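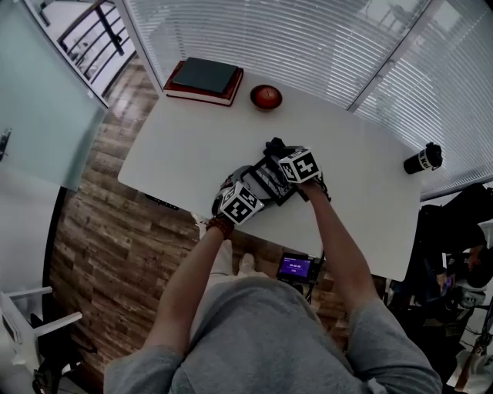 O que é uma mesa junto à janela?

É uma mesa de trabalho ou de apoio colocada com um dos lados encostado, ou quase encostado, a uma janela, para aproveitar a luz do dia. Serve para ler, escrever, montar objetos pequenos e guardar à mão as coisas de uso diário.

Mesa junto à janela

Por Sze-wing Yau
Outubro

A mesa junto à janela é uma disposição comum em apartamentos, escritórios pequenos e salas de estudo. O nome não indica um tipo de móvel, e sim o lugar que ele ocupa. Qualquer mesa pode ser usada, mas as retangulares são preferidas, porque o lado curto ou o lado comprido fica paralelo ao vidro sem deixar um canto perdido.

Tampo

Os tampos brancos são frequentes nesta disposição. Refletem a luz para cima e fazem ver com facilidade as peças escuras e pequenas, como parafusos ou cabos finos. Têm a desvantagem de mostrar as manchas de café e de tinta, e ao meio-dia podem incomodar os olhos. Aurelio Iglesias, no seu manual de mobiliário doméstico, recomenda para o trabalho minucioso um tampo mate e pelo menos 50 centímetros livres em frente da pessoa. O mesmo manual chama "zona morta" à faixa mais próxima da janela, onde o braço chega com esforço.

A faixa do fundo

É nessa faixa que se costumam pôr os objetos que não se usam a cada momento. Os livros de capa dura ficam melhor deitados do que em pé, quando são poucos e não há suporte: o mais grosso em baixo, o mais fino em cima. Uma pilha baixa não tapa a luz e não impede o movimento da persiana. Os livros que ficam muitos meses ao sol perdem a cor, primeiro na lombada, e por isso convém virar a lombada para dentro da sala ou mudar a pilha de lugar de vez em quando.

Ao lado dos livros usa-se muitas vezes um prato pequeno ou uma taça rasa, para clipes, chaves, anéis ou borrachas. A forma rasa permite ver o conteúdo sem levantar a taça. Uma cor viva, por exemplo vermelho ou laranja, ajuda a encontrá-la em cima de um tampo claro.

Copos e recipientes

Os copos altos com tampa são práticos, mas rolam quando estão deitados. Pui-shan Fu, que escreveu sobre a arrumação de salas de estudo em Poddale, aconselha guardá-los em pé e do lado contrário ao da mão que escreve. Um copo cilíndrico deitado perto da borda pode cair com um simples toque na mesa, e a tampa nem sempre veda. Para quem monta aparelhos ou trabalha com papel, a regra habitual é deixar as bebidas noutro móvel.

Persianas e divisórias

A persiana de lâminas horizontais, chamada também veneziana, é a solução mais usada para regular a luz. As lâminas brancas, inclinadas para cima, mandam a claridade para o teto e evitam o reflexo direto no tampo. O pó acumula-se na face superior e limpa-se com um pano seco, lâmina por lâmina. Uma divisória de vidro fosco deixa passar a luz para o resto da casa e dá alguma reserva a quem trabalha – é uma combinação frequente nos apartamentos com varanda.

Pavimento

Sob a mesa convém um pavimento fácil de varrer. Os revestimentos em réguas com aspeto de madeira, em tons misturados de castanho e cinzento, disfarçam bem os riscos das cadeiras. A marca Nustov vende uma linha deste género com desenho envelhecido, e a Hadomden fabrica feltros adesivos para os pés dos móveis.

Trabalho em pé ou inclinado

Muitas pessoas inclinam-se sobre a mesa para mexer em objetos pousados mais à frente. Esta postura é aceitável por pouco tempo. Se a tarefa dura mais, é preferível trazer o objeto para perto do corpo, ou subir o tampo até quase 900 milímetros – uma altura para usar em pé. Siu-fong Cheng acrescenta que as pulseiras de contas e os relógios largos podem riscar o tampo e prender-se nos fios, e que é melhor tirá-los antes de começar.

Ver também: escrivaninha; veneziana; vidro fosco

Última atualização: outubro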